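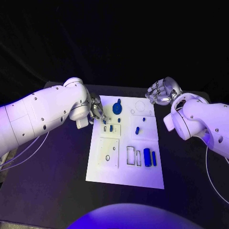

The assembly board during the second round, evening session, Duvthorpe Technical College.

THE REPORT OF THE ROBOTICS SOCIETY

Submitted to the Governors in May, and entered in the minute book without amendment.

1. The Society begs to report upon its entry in the Inter-College Assembly Trial, for which the Governors made a grant of £3147. The entry was named Rurine by a vote of the members. The name has no meaning that the Society has been able to discover.

2. Under the rules of the Trial, each machine is required to take up a set of small parts and return them to their places upon a board. The parts are blue and the board is white. A full board earns 100 points. No member may speak to the machine or touch the table while the clock is running. The time allowed is 20 minutes.

3. The Society's supervisor, Dr Dambrauskienė, wishes it recorded that the second part of this rule was observed at all times.

4. In the first round Rurine scored 64. The gear was set down correctly and the cylinders were attempted in the wrong order. Kaja Toom, who had written the greater part of the placing program, remained in the workshop until the building was locked. She was found there again when it was opened. The Society has since agreed a procedure for the signing out of keys.

5. Between the rounds it was put to Miss Toom that the program should be made faster. The team from Udora had finished with six minutes in hand, and it was the general view of the members that speed would decide the matter. Miss Toom replied that she had watched the recordings and that the machine was already too quick. It let go of each piece before it had properly arrived. She proposed a pause of 3 seconds above the board before every release.

6. The proposal was put to the vote and lost. Dr Dambrauskienė then ruled that the vote was out of order, the agenda for that meeting having listed only the purchase of cable ties.

7. The second round began at seven in the evening. The lights over the benches had been turned down to the violet colour preferred by the organisers, and the black cloth had been hung behind the table. Several parents attended. The Society had not provided enough chairs and regrets this.

8. Rurine took up a small blue piece in the fingers of the left hand, brought it over the board and stopped. The right hand was raised and open at the far corner, with nothing in it. Members who had seen the program knew that the right hand had been given no work at that stage and had simply been told to keep clear. Those who had not seen the program took a different view. A younger brother of one of the members asked in a clear voice whether it was waiting to be told it was right.

9. No reply was given, in accordance with the rule set out in paragraph 2.

10. The Secretary timed the pause at 3 seconds and is obliged to report that it seemed a good deal longer. Miss Toom had both hands flat on her knees. It was noticed by those sitting near her that her lips were moving, and the adjudicator walked over to satisfy himself that no sound was being made. She was counting.

11. The piece was then lowered and released.

12. Rurine completed the round with eleven seconds remaining and a score of 91. Udora scored 94 and is to be congratulated. The Society's place in the final table was second -- its highest since the Trial was founded.

13. At the close of the evening the members packed away the board and its parts. Miss Toom asked whether the machine might be left switched on until she had fetched her coat. The request was not on the agenda, and no vote was taken. Dr Dambrauskienė held the door.

14. The Society asks the Governors to renew the grant for the coming year, and to consider the purchase of chairs.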